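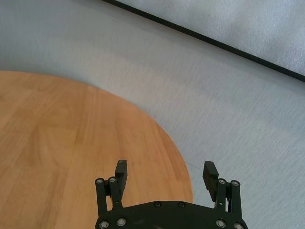 Recording block demos: your questions

I look after the block-moving examples at Warkbridge, and I get asked the same things most weeks, so I've put the answers in one place. I've kept it to everyday words where I can!

What counts as one example?

One go at one task, from pressing record to pressing stop. You steer the arms, the cameras and the joint positions get saved together, and Clola (our recording program) gives it a number. We've got 2,019 in the set so far and I'm after 3,813 - so yes, please keep booking slots.

Which blocks do I use?

The soft-coloured cubes, on the round table. Pink and light blue are both fine, and please don't line them up neatly. I want them in odd spots, near the rim too, or the model only ever learns one tidy layout. 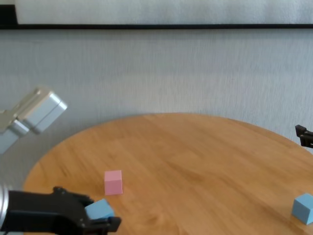
Do all the arms have to be doing something?

No. One can be closing on a cube while another is just getting out of the way, and I'm happy with that. Keep your movements smooth if you can, but a bit of dithering is fine and I'd much sooner have it than a rushed grab.

I missed the block. Do I bin it?

Please don't! Open up, try again and carry on recording. Tick "retry" afterwards and Shirley Bloxham will sort it when she checks the batch. Bin it only if you bumped the table or a camera stopped saving.
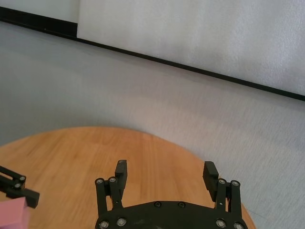 Warkbridge Robot Learning Group

Why save the wrist views as well?

Because that's where you see the gap between the fingers, and the model needs it for lining up. Open fingers over bare wood may look like a dull bit of recording, but leave it in - it has to learn the approach too. 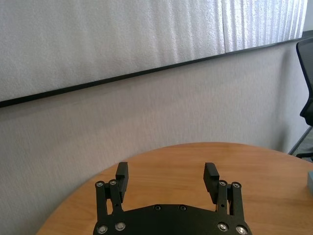 Photos: Jaqueline Salinas

How many should I do in one sitting?

As many as you can do without getting sloppy. Nobody needs to hit 200 in an afternoon (I tried, and the last lot were dreadful). Save your batch, write your initials in the log and message me if Clola grumbles about a missing file.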